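A weekend with the honey people

5/26/25

I've been home a day and my feet still ache, but I did promise a few of you I'd write up the Sallcombe honey and syrup gathering, so I've made a very large pot of tea and I'm having a go at it.

It ran over 2 days this year, and they'd moved it from the old corn hall to the Jimel centre up the hill, which has proper heating and a car park you can get out of again. I missed the old hall a bit (those lovely creaky floors!) but you could hear the speakers this time, so I shan't grumble.

The first morning was nearly all about prices. A buyer from Goel, who pack for a lot of the farm shops down our way, talked us through what they want from small producers, and it was mostly paperwork: moisture readings, batch numbers, where each tub came from. I filled four pages of my notebook and can read perhaps two of them. A chap behind me asked what happens to those of us who only have a few hives, and she was kind about it, but the answer was to club together with your neighbours and send in one delivery between you. I've been turning that over ever since. We've talked about it in our valley for years and always got stuck on who would keep the tubs.

Lunch was soup and a cheese roll, with more than 60 of us in the queue, and I got chatting to a couple from Illey who make birch syrup. I'd never tasted it before. It's darker than I expected and a little bit like treacle, with something sharp at the back, and I came home with a bottle that I'm already being mean with.

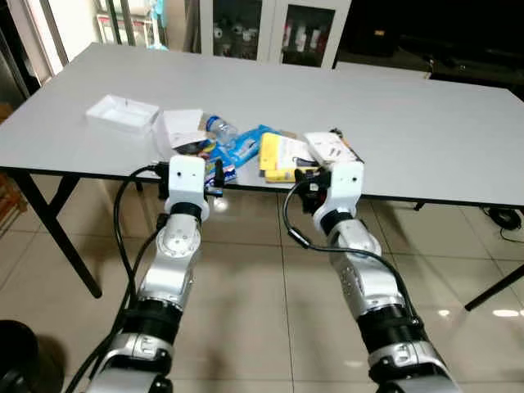
The second day was gentler, with a long session on labels in the morning and then tastings after lunch, which I'd been looking forward to since last July. Heather honey won me over again, as it always does, though there was a lime blossom one that I went back to more often than was polite.

I've put my name down for next year already. If anyone nearby fancies sharing the drive, do leave me a comment, and bring your own cushion for the chairs.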